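Keyholding and Lettings Assistant (part time)
Surnel Property Services, Pukonwood

Hours: 24 per week, Monday to Thursday, 9.00 to 3.30 with a half-hour lunch
Contract: permanent, with a three-month probation period
Reports to: Siobhán Geraghty, Office Manager
Closing date: Fri 21 November, 5pm
Start date: January

Surnel looks after rented flats and small offices in Pukonwood and the villages on the Helar side of the river. We have 249 properties on our books. Most are let, and at any time a number of them are between tenants or waiting for repairs. Every one of them has keys, and most have a fob for the street door as well.

We need someone to look after those keys. The person who does it now is moving to our repairs desk after Christmas and will be on hand for the first few weeks to show you how things are done.

What the job involves

Signing keys and fobs out to contractors, viewing staff and landlords, and signing them back in. Chasing anything that has not come back by the end of the day. Labelling new sets and entering them on the register. Getting copies cut at the locksmith in Rathore Street and testing them at the property before they go on a hook. Ordering replacement fobs and cancelling lost ones with the building's managing agent. Making up sets for new tenants and checking them over with the tenant at the counter.

Once a month you will go through the whole register against what is in the cabinets. It takes most of a day and the phones are covered for you while you do it.

Keys for occupied flats are kept in the locked cabinets in the back office. The hooks on the wall panel are for sets in use that day. Keys go on the panel in the morning when they are booked out, come back to it when the contractor returns, and are put away before the office shuts. If a set is still out at 3pm, you ring whoever has it. Late returns after you have gone home are dealt with by the front desk.

You will also help with general lettings work when the key desk is quiet: answering the phone, booking viewings, scanning inventories and posting out tenancy packs.

What we are looking for

You should be careful with records and able to read back your own handwriting. You need to be comfortable asking people for things they have forgotten to return, including people who are in a hurry. Basic computer skills are needed for the register, and we will train you on the rest. Experience in lettings, a hotel reception or a school office would be useful but you can apply without it.

The job involves some walking to nearby properties. A driving licence is helpful. We will ask for two references and a basic criminal record check, paid for by us.

How to apply

Send a CV and a short letter, one page at most, to Gheorghița Voicu at the Pukonwood office, or hand them in at the counter. Please say in the letter when you could start and whether you have any holidays booked. We will reply to everyone who applies. Interviews will be held at the office and last half an hour, including a short exercise using a page from an old key register. 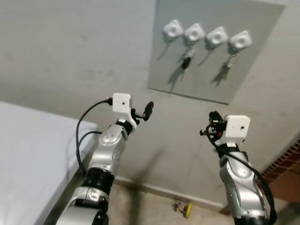 If you would like to talk about the job before applying, ring the office and ask for Siobhán. Mornings before 11 are best. The office is on the first floor at 104 Rathore Street, and there is a lift.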